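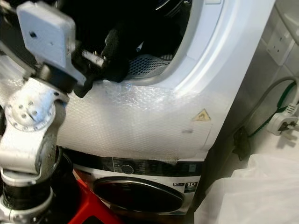
Svetozár Murín
Contributing editor, health and social care

Sober living house

A sober living house is a shared home for people who have stopped drinking or taking drugs and want to live with others doing the same. Residents pay rent, keep house rules and look after the place between them. Most have recently left a residential treatment centre, although some houses take people straight from home or from hospital. Other names include recovery residence and dry house. The term "halfway house" is sometimes used as well, but in several countries that refers to accommodation run by or for the prison service.

Background

Temperance hotels and lodging houses in the nineteenth century offered rooms where alcohol was banned. The modern form grew up in the middle of the twentieth century alongside mutual-help groups, whose members often rented houses together.

House rules

Alcohol and non-prescribed drugs are forbidden in the building and usually outside it too. Residents may be asked to give urine or breath samples. Other common rules cover curfews, overnight guests, attendance at house meetings and a share of the cooking, cleaning and laundry. Prescribed medicines are normally kept in a locked cupboard. Houses differ in their approach to methadone and buprenorphine, and a person taking either should ask before applying.

A return to drinking or drug use does not always lead to eviction. Some houses require the person to leave the same day, while others arrange a short stay in detox and hold the room for up to 7 days.

Staffing and support

The simplest houses have no paid staff and are run by vote of the residents. Others have a house manager, often a former resident, who lives on site. Larger schemes employ support workers and arrange counselling elsewhere. The Brorkness scheme follows this last pattern, with a manager in each house and a shared day centre at Jurow.

Cost and length of stay

Rent is generally charged weekly and may include bills. At Brorkness it is 145 a week, with a deposit of 100 returned on leaving. Stays range from a few weeks to more than a year. Many houses set no upper limit as long as rent is paid and the rules are kept.

See also
Detoxification
Relapse prevention
Supported housing

Last reviewed Jul 15, 2024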